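Consumer Behaviour, Week 4
Lecture notes: What packaging claims to do
Fares Awwad

Reading for this week: the Keltby case in your course pack, and the short article on unit pricing. Please have the case read before the seminar. Last year half the room had read the first page only and it showed.

1. Where we left off

Last week we looked at price and how little of it people remember a minute after picking something up. I said then that packaging is usually offered as the explanation for whatever price can't explain. This week I want to look at that habit, because I think it lets a lot of weak work through.

You will have met the standard line already in the textbook. Packaging "communicates value", it "builds trust", it "drives choice at the shelf". Ask what would count as evidence against any of those and you will find it hard to get an answer. If a product sells after a redesign, the redesign worked. If it doesn't, the redesign was wrong for the brand. A theory that survives both results isn't telling us very much.

2. The Keltby case

Keltby sells writing paper and envelopes, mostly through gift shops. In February it moved its letter sets out of clear plastic sleeves and into card folders. The design agency, Brirard, reported that the new folders made buyers see the paper as better quality. The evidence was a survey of 76 shoppers, who were shown the old pack and then the new one and asked which looked more expensive.

Go through that slowly. Every shopper saw the old pack first. Every shopper knew there were two packs and that one was newer. None of them was spending any money. And the question asked about expense, which the report then turned into quality by its second page.

The headline figure is that 53 of the 76 picked the folder. That is a clear majority and I don't dispute the count. What I dispute is that it tells us anything about what people do in a shop with a basket on their arm and a child pulling at their coat.

There is also the matter of who paid. Brirard designed the folder and Brirard ran the survey. I am not saying anyone cheated. People who have spent months on a piece of work tend to ask questions that are kind to it, and they often do so without noticing. 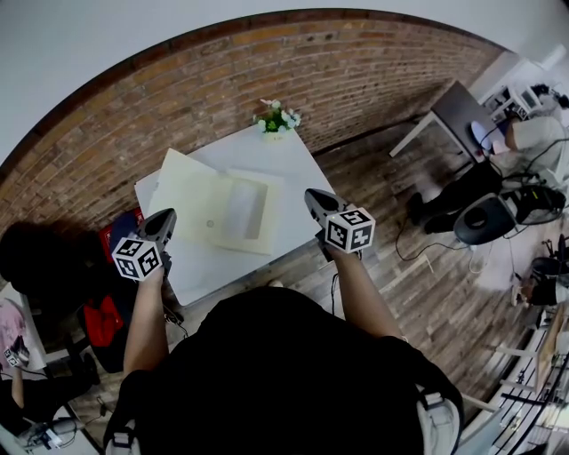 A fairer test would have put the two packs in different shops, at the same price, and waited. Keltby did try something close to this later on, though it gets a single paragraph in the case and most students miss it. Two shops kept the sleeves while the rest changed over. Sales in those two shops held up about as well as anywhere else. The case writer calls this "inconclusive". I would ask you to think about whether that word would have been used if the result had gone the other way.

3. Opening as an experience

A second claim, much loved by trade magazines, is that the act of opening a pack adds to how much people like what is inside. The usual examples are phones and perfume. You lift a lid, something slides out, you feel looked after.

I can believe there is something in this for an expensive thing bought once every few years. I find it harder to believe for biscuits. Yet the same argument gets carried across to biscuits, bin liners and cat food — usually by someone selling a more costly box.

The Kurnora study, which you have as a handout, is the one most often quoted. It compared gift tea in a plain carton with the same tea in a box with a flap and inner tray, and tasters scored the second one higher. Two things to notice. The tasters opened the boxes themselves, in front of the person running the study, so they had every reason to guess what was wanted. And the scores were taken straight away. We have no idea whether any of them would have bought the tea again, and buying again is what Kurnora needed to know.

When the Sirko team repeated it with the tea poured out beforehand and the box merely standing on the table, the gap shrank to almost nothing. You could read that as proof that the opening matters. You could also read it as proof that the tasters had stopped guessing. The design can't separate the two, and the authors should have said so more plainly than they did.

4. What I would accept

Students sometimes complain that I leave them with nothing. So, some findings I am fairly comfortable with. Packs that are hard to open annoy people, and older buyers in particular will switch to avoid them. A pack that changes colour suddenly gets missed by regular buyers for a while. Bigger packs tend to get used up faster per serving. None of this is glamorous, and you will notice that it mostly concerns what people do with their hands and eyes. Their feelings about the brand hardly come into it.

5. For the seminar

Bring one packaging claim from an advert, a company report or a trade magazine. Write down what the claim says, who is making it, and what result would have shown it to be false. If you can't think of such a result, write that down too and we will start there.

The essay question is on the course page. Please don't send me drafts by email; bring them to office hours, printed, with your name on.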